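2023-05-26

Water heater log, continued. The recovery time has been creeping up since winter, so I drained the tank this morning before anyone needed a shower. Cold supply off at 7, gas valve to pilot, hose out the back door to the gravel. The first few gallons ran cloudy with white grit, then clear. I opened and closed the drain valve in short bursts to stir up what was left and got more grit each time for the next 20 minutes.

The anode rod was the real job. The hex head would not move with the short ratchet. I put the breaker bar on it with a length of pipe over the handle and it let go on the second pull. The rod is down to bare core wire over most of its length, with a stub of magnesium near the top. The Bullberg manual says to check it every 3 years. By my records it has never been checked.

The Kan store had a replacement in segmented form, which suits the low ceiling in the closet. Six wraps of tape on the threads, snugged by hand, then a quarter turn with the bar. Refilled with the kitchen hot tap open until it stopped spitting. No drip at the hex head after an hour. The drain valve weeps slightly, so it now has a brass hose cap with a rubber washer.

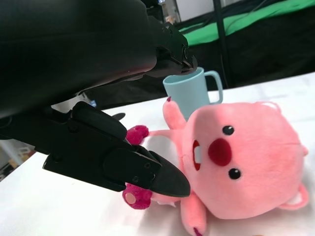

Aurora Cordeiro wrote back in the afternoon that I should have changed the drain valve while the tank was empty, and that a plastic one will only get worse once grit has been through the seat. She would put in a full-port ball valve with a short nipple and be done with it. She also thinks the softener is set too high and is eating the rod.

She is right about the valve. I am less sure about the softener. It was at the factory setting when we moved in and I have not touched it. I will run a test strip on both sides of it before changing anything.

Meter reading before relighting: 1374. Thermostat back to the same mark as before. Next reading in June, same hour, then compare. Ball valve is on the list for the Husent order, along with pipe dope and a spare washer.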